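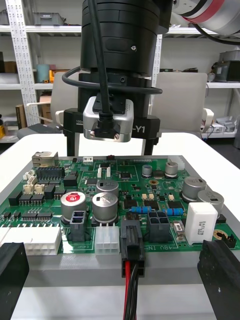
基板を一枚、部品から読む
回路図なしで始める観察とメモの手順

ジャンク箱から出てきた基板、取り外したまま引き出しで眠っている基板、何の機械のものだったか思い出せない基板。どれも捨てる前に一時間だけつきあってみてください。回路図がなくても、部品の顔つきと並び方を追っていくと、電気がどこから入ってどこへ出ていくのかがけっこう見えてきます。私はこの作業が大好きで、コーヒーを淹れて基板を一枚読むだけで休日の午前中が終わってしまうことがあります(それで全然かまわない!)。

このページでは、緑色の基板にLANの口、ピンヘッダ、大小のコネクタ、アルミ電解コンデンサ、セメント抵抗がぎっしり載った、いかにも読みごたえのある一枚を題材にします。動かすことも、直すことも目標にしません。目標は、読み終えたときに手書きの地図が一枚できていることです。

用意するもの

・ルーペ(倍率はあまり欲張らない。視野が広いほうが楽です)
・明るいライト。角度を変えられるもの
・テスター(電圧、抵抗、導通が測れれば十分)
・淡い色の浅いトレー
・やわらかい刷毛
・紙と鉛筆、消しゴム
・色鉛筆を何本か
・絶縁手袋と保護メガネ(大きなコンデンサがある基板では必須)

トレーは本当におすすめです。基板を机に直に置くと、裏に突き出たリード線の先で天板に傷がつきますし、回して見たいときに基板の縁をつかむことになります。トレーごと回せば部品に触らずに済みます。色は薄いグレーか白が見やすく、緑の基板の輪郭がくっきりします。金属のトレーは裏面をショートさせるおそれがあるので避けてください。

私のメモ用紙はMindcombeという小さな文具店で買っている方眼紙で、マス目が薄いのが気に入っています。コピー用紙の裏でもちゃんと描けます。

手順1 電源から切り離し、残った電気を確かめる

最初にやることは観察ではなく安全確認です。ここだけは飛ばさないでください。

電源ケーブル、電池、外部につながる線をすべて外します。外したあとも、大きな電解コンデンサには電気が残っていることがあります。AC100Vを直接受ける電源回路がある基板や、モーターの駆動回路のように高い電圧を扱う基板では、とくに注意が必要です。

テスターを直流電圧のいちばん高いレンジに合わせ、コンデンサの両端に当てます。触っていいかどうかは見た目では判断できません。電圧が残っていたら、適切な放電用の抵抗を使って落とし、もう一度測ります。ドライバーの先でバチンとショートさせるやり方を見かけますが、部品も工具も傷みますし、火花が目に飛ぶこともあります。放電のやり方に自信がなければ、その基板は読まずに置いておきましょう。低電圧の小さな基板から始めても、楽しさはまったく変わりません。

電圧がないことを確認できたら、静電気対策です。金属の机の脚などに触れて体の電気を逃がし、できればリストストラップをつけます。セーターは脱ぐ。五月にもなれば空気の乾きはだいぶ落ち着きますが、習慣にしておくと冬に助かります。

手順2 刷毛でほこりを払う

部品の文字を読む前に軽く掃除します。刷毛は寝かせず、毛先だけで部品のすきまをなでるように。背の高いコンデンサの根元、コネクタの内側、ピンヘッダの足元にほこりがたまりやすいところです。

アルコールは最後の手段にしています。捺印、つまり部品に印刷された文字は、種類によってはあっさり消えます。読みたかった文字を自分で拭き取ってしまったときの悲しさといったらありません。私は一度やりました。しかもその基板でいちばん知りたかったICでした。

汚れが固まっているときは、写真を撮って文字を控えたあとで、目立たない場所から試してください。

手順3 向きを決めて外形を描く

基板には「上」がありません。そこで自分で決めてしまいます。おすすめは、いちばん目立つコネクタを基準にする方法です。LANの口があるなら、それを奥に置く。決めた向きを紙の隅に矢印で描いておきます。

次に外形を描きます。定規はいりません。縦横の比率がだいたい合っていれば十分で、基板より大きめに描くとあとで書き込みが楽です。

外形の次に取りつけ穴を描きます。穴のまわりに金色や銀色の輪がある場合、そこは銅箔が露出してめっきされた部分です。筐体の金属やグランドにつながっていることが多いのですが、つながっていない設計もあります。決めつけずに「穴、金めっき」とだけ書いておき、あとで導通を測ります。

手順4 出入り口をさがす

さあ、ここからが面白いところです! 基板を町だと思ってください。建物を調べる前に、駅と港をさがします。つまりコネクタです。

LANジャックは銀色の金属シェルで見つけやすく、これがあるだけで「外部と通信する装置だったのだろう」と見当がつきます。ただし、同じ形の口をネットワーク以外の信号に使っている機器もあるので、メモには「LAN形状」と書くのが私のやり方です。近くに信号用のトランスがあれば、イーサネットの可能性がぐっと上がります。ジャックの中にトランスを内蔵したものもありますから、見当たらないからといって候補から外さないこと。

黒いピンヘッダは、書き込み、デバッグ、増設、別基板との接続など、用途が広い部品です。シルク印刷(基板に印刷された白い文字)に TX、RX、GND などがあればシリアル通信かもしれません。何も書かれていなければ、グランドに落ちているピンだけ調べて印をつけておきます。

樹脂のコネクタは、大きさと色で分けて描きます。ベージュの小さなものが片側に並んでいたら、センサーやスイッチのような似た相手が複数つながっていた場合がよくあります。白い多ピンの大きなコネクタは、信号をまとめて渡すハーネス用か、電源と信号の混載か。ここで効いてくるのが銅箔の太さです。コネクタの足から太いパターンが出ていれば電源系、細いパターンばかりなら信号系とまず考えてみます。太い線を赤、細い線を青の色鉛筆で塗ると、紙の上で町の幹線道路が浮かび上がります。

小さなジャンパー用のピンも忘れずに。縁のほうにぽつんと立っていることが多く、見落としやすい部品です。ジャンパーは設計者が「ここは切り替える」と決めた場所なので、何を切り替えるのか想像するのがたまらなく楽しいのです。終端抵抗の入り切り、動作モード、書き込み許可。あとで一つ当たるとその日はずっと機嫌がいい。

手順5 背の高い部品を読む

背が高く、体積のある部品は、電力に関わっていることが多いものです。まず銀色の円筒、アルミ電解コンデンサから。

見るところは容量、耐圧、温度、極性、それに頭の形です。容量はµF、耐圧はVで書いてあります。耐圧が読めると、その付近で使われている電圧の上限が想像できます。たとえば耐圧が35Vのものが入力側にあれば、24Vで動かしていた可能性を考える、という具合です。耐圧は余裕を見て選ぶものですから、耐圧そのものが回路の電圧ではありません。

上面の色は、それだけでは種類を決められません。上面が赤いものと銀色のままのものが混ざっている基板もありますが、色分けの決まりはメーカーや系列ごとに違います。「上面赤」と描いておき、型番が読めたらデータシートで確かめます。

同じような大きさのコンデンサが近くにかたまっているときは、並列かどうかを導通で見ます。プラス同士、マイナス同士がつながっていれば並列です。大きな容量一つで受ける代わりに、何本かで電流を分け合う設計はとてもよくあります。離れた場所に小さめのものが立っていれば、別の電源電圧の担当かもしれません。

上面のふくらみ、根元の茶色い染み、においも確認します。ふくらんでいれば劣化を疑いますが、平らだから健康とも限りません。私は以前、Pevwoodというラベルのついた古い電源ユニットから470µFのコンデンサを外して測り、496µFと出て「優秀じゃないか!」と喜んだことがあります。ところがESR(内部の抵抗のようなもの)を測ったらひどく高い。容量だけで判断してはいけないと、そこでようやく覚えました。

手順6 抵抗の文字と色を読む

白い四角い箱のような部品があったら、おそらくセメント抵抗です。題材の基板にも「5W 0R1J」と書かれたものがあります。これは読み方の練習にぴったりなので、丁寧にほどいてみましょう。

5W は定格電力。
0R1 は抵抗値で、R が小数点の役目をします。つまり0.1Ω。
J は許容差で、プラスマイナス5%。

0.1Ωという小さな値で、しかも電力の大きい抵抗。こういう組み合わせを見たら、私はまず電流検出を疑います。電流が流れると抵抗の両端にわずかな電圧が出るので、それを測れば電流がわかるという仕組みです。オームの法則で計算すると、2Aで0.2V、4Aなら0.4V。4Aのときの発熱は1.6Wですから、5W品ならまだ余裕があります。こういう計算を余白に書いておくと、設計した人と話しているような気分になれます。

もちろん電流検出と決まったわけではありません。突入電流を抑える、電流を分担させるなど、ほかの使い道もあります。裏づけをさがすなら、抵抗の両端から細いパターンが出ているかどうか。その先がオペアンプやICの入力に続いていれば、検出用という読みに力が出てきます。

テスターで0.1Ωを正確に測るのは難しいので、期待しすぎないでください。テスターリードの抵抗のほうが大きいこともざらです。断線していないことがわかればよしとします。

青い円筒形の抵抗は、金属皮膜抵抗によくある色です。ただ、これも色で断定はできません。カラーコードを読んで値を書き、テスターの値と並べます。基板に載ったまま測ると周囲の回路も一緒に測ってしまうため、表示より低い値が出ることがあります。逆に、読んだ値よりはっきり高い値が安定して出たら、抵抗が傷んでいるか、カラーコードを逆から読んだかのどちらかです。私の場合はたいてい逆から読んでいます。

ついでに三桁の数字も覚えてしまいましょう。小さなセラミックコンデンサに「104」とあれば、10のあとにゼロが四つでピコファラド、つまり0.1µF。これが読めるようになると基板じゅうに104がいるのに気づいて、急に知り合いが増えた気がします。表面実装のセラミックコンデンサは無印字のものが多いので、そちらは場所だけ描いておけば大丈夫です。

手順7 ICの型番を拾う

黒いICはライトを斜めから当てて読みます。真上からの光では見えなかったレーザー捺印が、低い角度から照らすとふっと浮いてきます。この瞬間が好きで、いつも声が出ます。

書き写すときは全行を写します。型番、ロット、製造時期の記号が混ざっていて、最初はどれが型番かわかりません。検索するときは長い文字列から試し、だめなら末尾を少しずつ削ります。0とO、1とI、8とBは疑ってかかること。

型番がわかったらデータシートを開き、最初のページだけ読みます。全部読む必要はありません。「これはマイコン」「これは通信用」「これは電源制御」とわかれば、地図に名前がつきます。

隣に小さな黒い四角い部品が列になっていることもあります。トランジスタ、ダイオード、フォトカプラ、コイル。候補が多いので、形だけで名前をつけずに足の数と文字を書いておきます。同じものが何個も並ぶのは、同じ回路がくり返されているしるしです。列の端が多ピンのコネクタに向かっていたら、そのコネクタのピンごとに一つずつ担当しているのかも、と考えてみてください。導通を測って一本つながれば、残りもほとんど同じ形で解けます。

手順8 グランドをつないで仕上げる

最後に、グランドを塗ります。大きな電解コンデンサのマイナス側、コネクタのシールド、取りつけ穴、ICのGNDピンを順に測り、つながっているところを同じ色で塗っていきます。

全部が一つの色になる基板もあれば、二つに分かれる基板もあります。分かれたら当たりです! 電力側と信号側を絶縁している可能性があり、境目をまたいでいる部品(フォトカプラや絶縁型の電源など)が見つかれば、その基板の設計の考え方がどんと見えてきます。パターンのない帯が基板を横切っていないかも見てください。裏面のほうがわかりやすいこともあります。

塗り終わったら、地図の下に三行だけ文章を書きます。

電源はどこから入るか。
外とどうやってつながるか。
まだわからないところはどこか。

三行目がいちばん大事で、私はここを消さずに取っておきます。半年ほどして別の基板を読んでいるときに、「あのときのあれだ」と急に解けることがあるのです。

うまくいかないときは

文字が読めない
薄い紙を部品の横に立てて光をやわらげてみる。スマートフォンで撮って画面で拡大するのも手です。コーティングが光って読めないときは、ライトではなく基板のほうを傾けます。

パターンを追っていたら途中で消えた
ビア(表裏をつなぐ小さな穴)から裏へ回っています。裏にもなければ内層です。内層に入った線を目で追うのはあきらめて、導通で相手をさがします。

どこを測っても導通音が鳴る
コンデンサの充電で一瞬鳴っていることがあります。音だけに頼らず、数字が落ち着くまで待ちます。

何の機械のものかさっぱりわからない
それでもいいのです。私が最初に読んだ基板にはシルクでKaluraとだけ入っていて、いまだに何の装置だったか知りません。地図は描けましたし、電源の作りはあの一枚で覚えました。

Getachew Nigatuさんから届いた工夫

以前この手順を載せたとき、Getachew Nigatuさんから地図の描き方について連絡をいただきました。紙の上にトレーシングペーパーを重ね、部品の層、電源の層、信号の層を別々に描くという方法です。試してみたら、描き直しがぐんと減りました。裏面を描くときも、紙をひっくり返せば左右の反転を頭の中でやらなくて済みます。いまでは私もすっかりこの描き方です。

しまうとき

読み終えた基板は帯電防止袋に入れ、地図を折って一緒に束ねます。地図は袋の中ではなく外側に。袋に入れる前に、コネクタのピンが曲がっていないか、リードが袋を破りそうになっていないかを見ておきます。保管箱は背の低いものを選んで基板を立てて並べると、さがすときに一枚ずつめくれます。うちではCifuentesの浅い引き出しを使っていて、地図の見出しが手前に来るように入れています。

次に読む一枚は、今回とまるで違う種類のものを選んでみてください。通信の口がある基板のあとにオーディオの基板、そのあとに電源だけの基板。同じ円筒のコンデンサでも置かれ方ががらっと変わるので、比べはじめると本当に止まらなくなります。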